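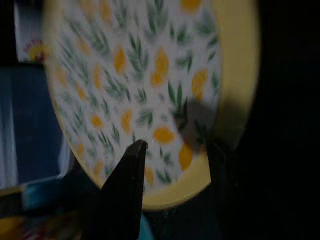 Posier roll-out practice floor

I started making the Posier because I was sick of splinters. I teach contact and floor work in Mesville, in whatever rooms I can get, and for years I did shoulder rolls on other people's parquet with a yoga mat bunching up under my hip. If you do any kind of low dancing you know the bruise I mean (outer knee, bit of ankle bone, the spot on your pelvis that goes purple by the second day of a workshop). So I cut up some old stage vinyl, glued it to felt, rolled around on it for a week and then took it to class to see what would happen. What happened was that people wouldn't get off it!

The one I sell now is a lot better than that. The top is a matte vinyl that lets a bare foot turn but doesn't let a sweaty one skid, and the back is a dense felt that grips most hard floors without tape. It's soft enough to drop a knee on and firm enough that you can still balance on one leg without your ankle hunting around for the ground. I fussed over that part for ages and I'm still a bit proud of it.

Sizes and prices

Solo: 70 inches by 38 inches. $145. Good for warm-ups, rolling, spirals, anything you do on your own in a bedroom.
Duet: 70 inches by 76 inches. $270. Two Solo pieces with a join strip. Fine for weight sharing and slow lifts, a squeeze for anything that travels.
Join strip on its own: $18

Both come in charcoal or gray-blue. A Solo weighs 27 pounds, so you can carry it up a flight of stairs, but you'll want the shoulder strap (included). It rolls up to a tube 7 inches across and stands in a corner without flopping over.

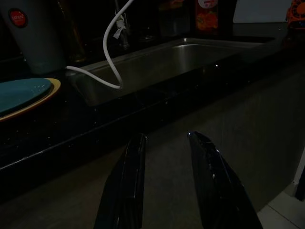
Octavio Rengifo wrote to me after a month with the Duet and said the join worried him at first, he could feel it under his heel on slow turns, and that by the second week it had settled and he'd stopped noticing. He also wished it were longer. I hear you, Octavio! A longer one gets very heavy very fast, but I keep playing with it.

How to look after it

Unroll it vinyl side up and give it an hour before the first session, the curl at the ends drops by itself. Damp cloth, drop of dish soap, let it air. No floor polish please, and no rosin either. Socks are fine, bare feet are better, jazz shoes are OK if the soles are clean. Roll it with the vinyl on the outside. I know that feels wrong, everyone does it the other way, and then they email me about ripples.

Don't put it over carpet. It'll slide around and you'll hate it. 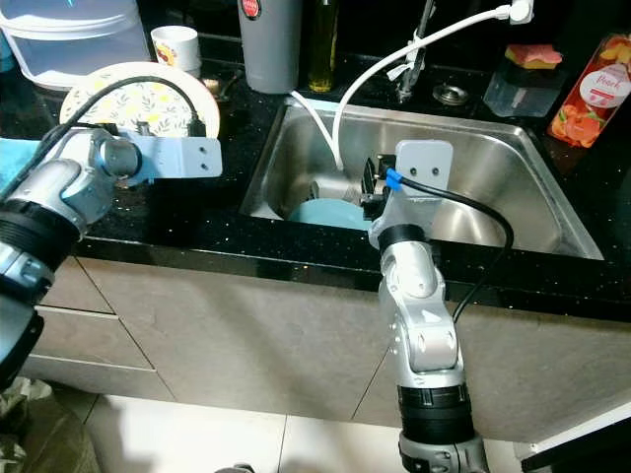 Photo: Noémi Pap

What I use mine for

Mostly the first half of class. We lie down, we breathe a bit, we roll from back to side to front and let the arm arrive last. Then hands and knees, tail wagging, all that silly lovely stuff, and then one person gives weight and the other just stays there and takes it. Samina Durrani and I built a whole duet on a single Solo last April by making a rule that neither of us could step off it, and I still teach that rule as a game. Try it with someone taller than you.

It's good for solo practice too, for the days when you can't face a studio. I leave mine out and end up on it while I'm on the phone.

Ordering

The vinyl is cut and backed for me at Hajdu, and I check and pack every roll myself, so allow two weeks. Pickup in Mesville is free if you message me first. Returns are fine within 30 days as long as it's clean and you've kept the tube. If you run a studio and want four or more, write and I'll work out a price with you.

Prices updated Jul 11, 2018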